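4.2 Bin clearing with mixed objects

The second set of trials compared the Komar parallel gripper with the Kuhlmann adaptive gripper on a bin-clearing task. Both were mounted on the same arm and driven by the Firnico controller, with closing force and approach speed held at the values given in Section 3.3. Each gripper made 3000 grasp attempts. The object set was mixed again before every run and tipped into the bin by hand, and no object was placed to favor either gripper.

A grasp was scored as a success if the object cleared the rim and was still held at the drop position. Lifting two objects at once was scored as a failure, even when both reached the drop position. A run ended when the bin was clear or after 6 failures in a row.

Most of the failures in March came from objects lying flush against a wall, where one finger had no room to descend. We therefore added a short sideways push before the second attempt on any such object. The push used the same planner settings for both grippers. Pens and other thin items remained the hardest class, particularly along the foot of the sloped wall, and soft objects were seldom dropped once lifted.

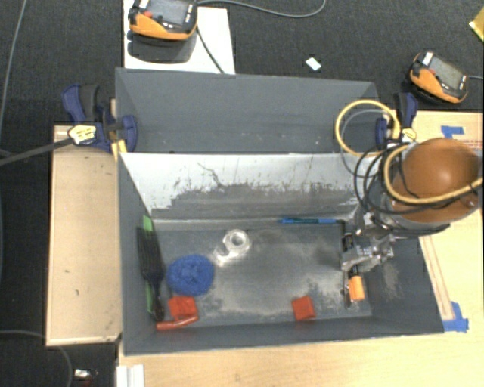

Figure 6. Gripper over small items at the right side of the bin. A pen or marker lies along the base of the scuffed white slope; clamps hold the setup at the sides.

4.3 Effect of cable routing

Cables running outside the arm limited wrist rotation near the bin walls. Grasp candidates that would have pulled a cable tight were rejected before execution and are left out of the attempt totals.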